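Pirance serving tray, large, in red-orange
Reviewed by Brigitta Schwaiger

I bought this tray for carrying cups and ended up using it for nearly everything else. It is a plain plastic tray with rounded corners and a raised rim, sold by Tomatstead in one size. I have had it since February.

The surface is the main reason to buy it. It is finely dimpled all over, so things with a flat base stay where you put them. My old tray was smooth and a mug would travel from one end to the other on the way to the sofa. The dimples do hold crumbs, and a cloth goes over the top of them. A washing-up brush gets them out.

Size is good. It takes five of the big domed push buttons my niece plays with, the soft toys and the rope as well, and there is still some tray left over. On our worktop it only fits beside the sink if I put it at an angle. Measure first if your kitchen is narrow.

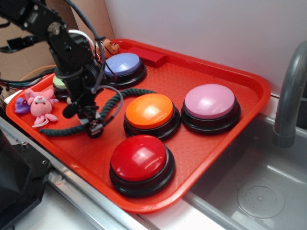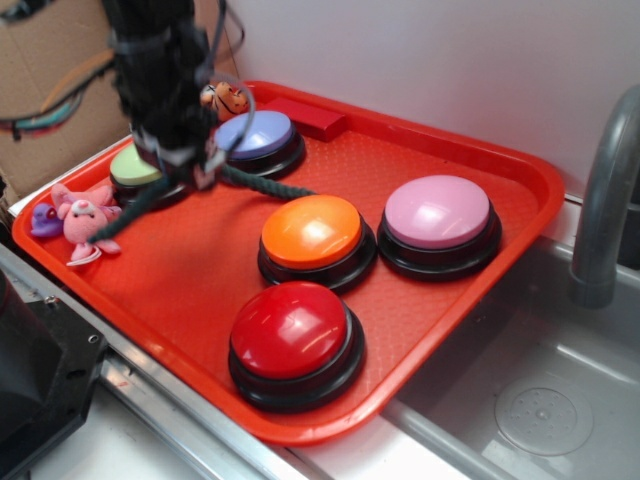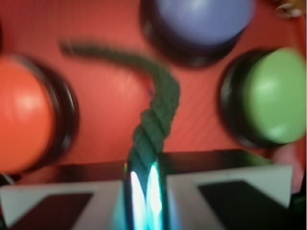 The tray in use with the push buttons and the green rope.

The rim is high enough to stop small things rolling off. The pig and the little purple toy can lie right up against it. It has no cut-out handles, so you lift it by the edge, and with a full load I would like something better to hold. Saodah Tuhumury, who lent me hers before I ordered, has the same complaint.

Colour: the shop calls it red. It is closer to orange in daylight and it shows up every pale smear. Under the kitchen lights you also get some glare off the middle.

I compared it with the Wu tray, which is lighter and has a smooth base. The Wu wipes clean faster, but I would not carry soup on it. The Grornbridge one is heavier than either and weighs 800 g, too much for me once there is a teapot on top.

No cracks or warping so far. There are light scratches underneath from being pushed along the worktop, none on top. I would buy it again, though I would ask for handles.

Four stars out of five.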